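How Car Brakes Work
A page for young readers from the Busmont Garage Learning Corner

A moving car has energy. Scientists call this kinetic energy, and it means the energy of moving things. To stop a car, the energy has to go somewhere else. Brakes turn it into heat.

Rub your hands together fast. They get warm. The rubbing is called friction. Brakes use friction too, but with much stronger materials than skin.

Most cars have a metal disc behind each front wheel. The disc is also called a rotor. It is bolted to the wheel hub, so when the wheel turns, the disc turns with it. A part called the caliper fits over the edge of the disc. The caliper does not spin. Inside it are 2 brake pads, one on each side of the disc.

When the driver presses the pedal, the pads squeeze the disc. The disc slows down, and so does the wheel.

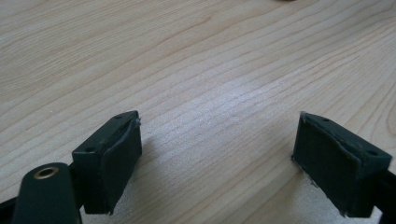 Two facing sides with a gap between them.

How does a foot on a pedal move a pad at the wheel? The answer is a liquid called brake fluid. The pedal pushes a rod into a metal tube full of fluid. This tube is the master cylinder. Thin pipes run from it to the wheels. Liquids are very hard to squash, so a push at one end of the pipe becomes a push at the other end. At the wheel, the fluid pushes a piston, and the piston pushes the pad.

Air is easy to squash. If air gets into the pipes, the pedal feels soft and the brakes work poorly. A mechanic removes the air by letting some fluid out through a small valve. The job is called bleeding the brakes.

What wears out?

Pads get thinner each time they are used. Many pads have a small metal tab that touches the disc when the pad is nearly worn out. It makes a high squeal. If you hear this sound from the back seat, tell the driver.

Discs wear too, but more slowly. Brake fluid takes in water from the air over time, and it has to be changed.

Does speed matter?

Yes. A car going twice as fast has four times as much kinetic energy. On the same road, with the same brakes, it needs four times the braking distance. A car going 30 miles per hour travels 44 feet every second, even before the driver's foot reaches the pedal.

Words to know

Caliper: the part that holds the pads.
Friction: the force between things that rub.
Piston: a short, solid cylinder that slides inside a tube.
Rotor: the disc that turns with the wheel.

Written by Yichen Lei. Checked by Jianguo Ding, brake technician.
Last updated Tue 2 June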